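Reprise du café filtre, suite

Bon, vite fait avant de filer. Je vous avais promis un retour sur le passage au filtre après deux ans de machine à capsules. Je suis en retard, je sais. Déménagement, boulot, tout ça.

Donc. Le matin maintenant c'est bouilloire, cône, filtre papier, balance. Le paquet de Rivadeneira ouvert en avril est fini depuis longtemps, j'en suis au Beden, torréfaction plus claire. Plus acide aussi, il faut aimer. Moi j'aime. Ma soeur non, elle dit que ça sent la tisane.

La mouture, c'est là que j'ai galéré. Trop fin au début, ça coulait pas, café amer à pleurer. J'ai desserré de 2 crans, puis encore un. Le moulin Cluva est bruyant mais régulier, je regrette pas. Par contre le nettoyer... les miettes de café partout, dans les tiroirs, dans mes chaussons.
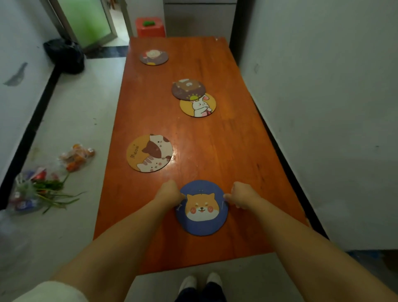 Nayeli Sánchez m'a écrit que je verse beaucoup trop vite, que chez elle tout a changé le jour où elle a laissé gonfler le café une bonne minute avant de continuer, et que la mouture je pouvais arrêter d'y toucher. Elle a un peu raison. J'ai essayé 46 secondes, chrono en main, et c'est plus rond. Plus sucré presque. Merci Nayeli !

L'eau aussi. Je prenais celle du robinet, ici elle est très calcaire, la bouilloire blanchit en une semaine. Carafe filtrante depuis, différence nette. Fredy Guzmán jure par l'eau en bouteille mais porter des packs jusqu'au quatrième sans assenceur, merci bien.

Côté dépenses : 49 euros le moulin, d'occasion - une affaire, le vendeur partait à l'étranger. Les filtres, trois fois rien. Le café lui-même coûte plus cher au kilo mais j'en bois moins. Deux tasses, parfois une seule le week-end, faut le dire.
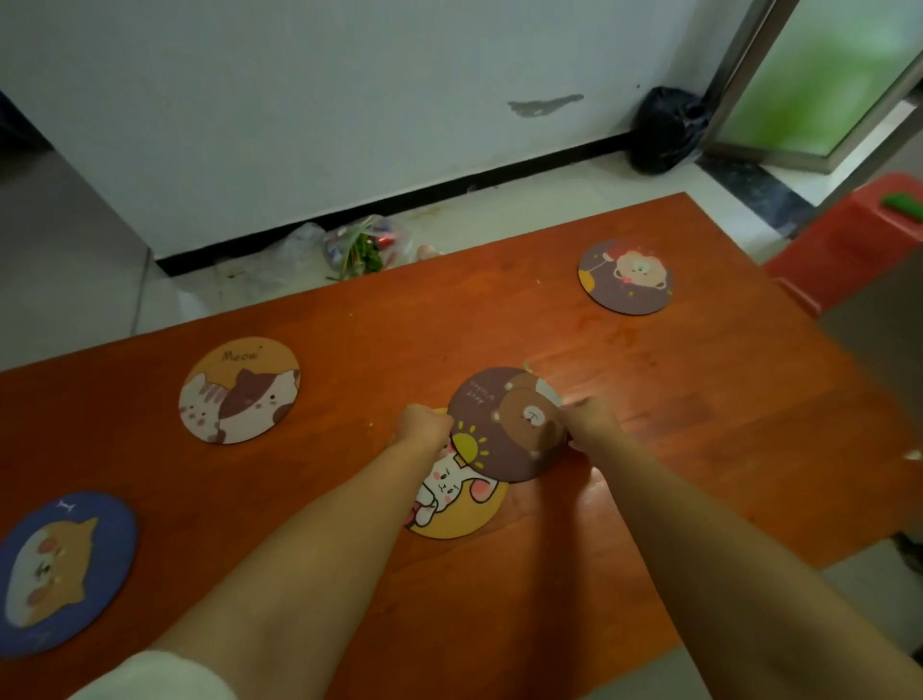
Et le décaféiné, ça vaut le coup en filtre ? À condition de le prendre en grains et fraîchement torréfié, oui. Celui du supermarché est plat, j'ai vidé le mien dans l'évier.

Prochain essai, le café glacé infusé au frigo toute la nuit. Emiliano Figueroa m'a passé sa recette mais illisible, il faut que je le rapelle. Si vous avez des proportions qui marchent je prends. Allez, je file, train dans plus de 60 minutes mais j'ai pas fait le sac.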